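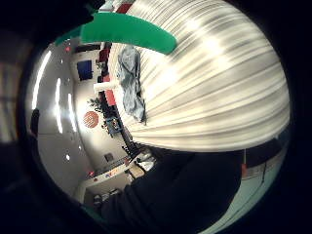
When does the repair morning move to its summer hours?
The first Saturday after the half-term break, when we start at nine and carry on until one, with the kettle going on a little before that for anybody who likes to come early and bag the good chair by the window.

It hardly seems a moment since February, when we were all sitting in our coats in the Rosser Rooms and wondering whether anyone at all would come out in that sleet to have a zip looked at. Well, they did come, and they have kept coming, and the mending table is now the busiest corner of the morning, which has rather surprised those of us who thought it would be all toasters and lamps. Since the new year 211 items have gone through the book, and a good many of them were curtains. We had no idea Kemness had so many curtains in need of a hem!

A few words on that, as we have been asked. We are very happy to take up a pair of curtains, but please do wash them first if they are going to be washed at all. Cotton can shrink a surprising amount, and it is a sad thing to do a lovely straight hem and then see it hanging well above the sill a week later. Lined curtains are best left hanging for a few days before you pin them, so that the weight can settle. If you can pin one side at home, at the window, we can match the other to it, and that saves a lot of guessing with the tape measure.

The heavier things (thick coats, canvas, anything with padding in it) really need the big machine, and that only comes over from Terkport on alternate sessions. It is a dear old beast, but it takes two people to lift and it does not care for the ramp. Ring the Rooms before you set out and whoever picks up will tell you if it is in.

Now to money, which I will keep short. The spring appeal closed with £3,626 in the pot, and we are so grateful to every one of you who put something in, baked something or bought a raffle ticket. Part of it has gone on new lighting over the table - a great relief to anyone threading a needle in black cotton - and £90 went on thread, needles and a decent pair of shears. The shears are for cloth only. Please, please do not cut wrapping paper with them.

We are still short of buttons, oddly enough, and especially plain shirt ones. If you have a tin at the back of a cupboard, the box is just inside the door, next to the Stistevora leaflets. Elastic is welcome too, as long as it still has some stretch left in it.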